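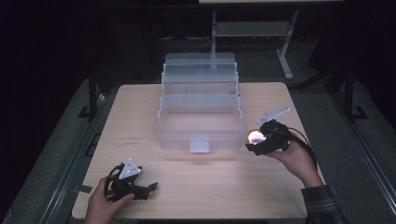 Do I need to know how to program to work alongside the new cell?

You don't, and none of us on the bench did when it showed up. You need to know how to load it, how to stop it, and how to show it a job with the hand grippers. The people who write the software are at Boltbridge and they can log in from their end if something needs changing.

Section 5: Your first shift with the Carnarer cell

I wrote this part after my first couple of months on it, starting in February, and I've left in the stuff I wish I'd had on paper. Read Section 2 (power and stops) first if you haven't. I'm serious about that one.

What changes for you

Before the cell came in, each of us sorted and packed small parts for a full shift, and by the end of it my wrists felt like old rope. Now the arm takes the repeat picks and we do three other things: we teach it new jobs, we handle whatever it kicks back, and we check the finished boxes. It's more standing and less reaching. It's also more deciding, which I like and some of the crew don't, so if you find the first week tiring in a new way, that's normal. Tell your lead and swap onto the packing side for a while.

Setting up to teach a job

1. Put the cell in Teach. The screen should say TEACH in big letters. If it says RUN or HOLD, stop and go back to Section 2.

2. Clear the table down to what the job uses. If you're teaching it to work around a clear plastic box, then the box goes on the table and your coffee doesn't!

3. Set the box toward the back of the table with the latch facing you. You want room in front to start and finish your moves.

4. Pick up the grippers, one in each hand, holding them from underneath. Check that the white plate on top of each one is clean and tight. Wiggle it with a fingertip. Any play at all and the recording is junk.

5. Let the cables hang free behind your hands. A loop over the back of your hand is fine, but don't let one lie across the table.

6. Press the foot pedal once, wait for the beep, and go.

Note: Long sleeves are okay if they fit close at the wrist. Loose cuffs can drop over the plate when you reach.

Recording

7. Do the job at an easy pace. I was way too careful my first time and the arm learned to be careful too, so it crept up on every part like it was sneaking past a dog.

8. Keep the hand you're not using low near the table and out of the way. You don't have to put that gripper down.

9. Coming in next to a clear box, approach from the side and leave yourself a little air. Clear plastic throws bright reflections under our overhead lights, and it's easy to misjudge where the wall is.

10. Press the pedal again to stop. Keep the take if it felt smooth. If you fumbled, hit Discard and do it over (everybody discards plenty).

11. Repeat until you have 34 good takes. Shift the box a bit between takes, a hand's width here and there, and turn it slightly on a few.

Caution: Never switch from Teach to Run with anyone's hands over the table. Put both grippers in their holders, step back past the floor tape, call it out loud, then switch.

Caution: Don't hang anything on the metal rails beside the table. Badges, rags, headphones, all of it goes in your locker.

Sending the job off

12. Name the job with the part number and your initials, then press Send. Takes recorded by 2 p.m. are usually ready to try the next morning.

13. For the first run, stand at the stop button and watch 14 cycles all the way through. Don't walk away at ten because it looks good. I did, and I came back to a pile.

14. Write down every miss on the Delić sheet, even the small ones. The sheet is used to fix the job. It isn't used to grade you, and we got that in writing before we agreed to run the cell.

If the job comes back marked LENA, that's the checking program telling you two or more takes don't match the rest. Open the list, play the flagged ones, and discard the odd ones out. Then record replacements and send it again under the same name.

Jobs that still miss after a second send go to the support line. The number is on the inside of the cabinet door.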